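Ticket 794: Recipe pages print with the last lines missing
Product: Poment (desktop), printing to a Bakell inkjet
Opened: 2018-11-05
Status: Waiting on reporter

What's going on

Hi all, I run a little household newsletter called Guerra Kitchen Notes and I lay the whole thing out in Poment. It's been great for years, so please don't read this as a rant! But since the October update every page that has a picture near the bottom loses its last 2 lines of text when I print. On screen it's perfect. On paper the ingredients just stop. My readers got a soup with no salt in it, and boy did I hear from them.

The piece I'm stuck on right now is a short one on washing up and clearing the counter. It opens with a few paragraphs on soaking pans, then this goes across the full column:

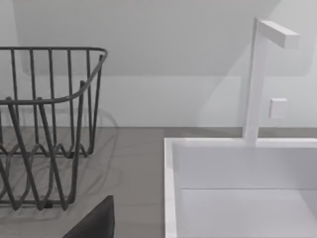 Steps to reproduce

1. Open any page from the Letter template and fill the column with text.
2. Drop in a picture so it sits in the bottom third of the page.
3. Type a few more lines under it, until the column is full again.
4. Print at 100 percent. The last lines are gone. Print preview shows them just fine, and that's the part that drives me nuts.

What I've tried so far

I turned off "fit to page." No change. I reinstalled the Bakell driver, restarted everything, and got the same result with an added bonus of losing my saved paper sizes (thanks a lot). I swapped the font for a plain one in case it was measuring wrong. Nope.

Then I exported the page to PDF with the Nodent plugin and printed that. All the lines came out! So the printer can clearly reach that far down the sheet — it's something in how Poment hands the page over.

I also played with the bottom margin. It was set to 40 points. At 60 the text comes back, but then my pages reflow and a four-page issue turns into five, and I pay for postage by weight. So that's a workaround I'd like to not live with.

Update, same evening

I went back and tried page three, which has the counter piece's second picture on it. It's a top view with the microwave, the dish rack and a pale green plate, and it's sized smaller than the first one. I figured a smaller picture might behave. It lost its lines too, nearly the same amount, so I don't think size matters here.
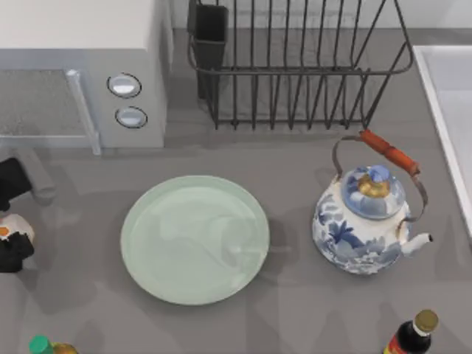
Does the text still go missing if the picture is set to "float" instead of "inline"?

Floating pictures print correctly for me. The missing lines only happen with inline ones, and switching a page from inline to float and back again brings the problem right back.

I'm leaving the pages on float for this issue so I can get it in the mail. I've attached the Poment file and the PDF from Nodent. Tell me which log you want and where it hides, and I'll dig it up.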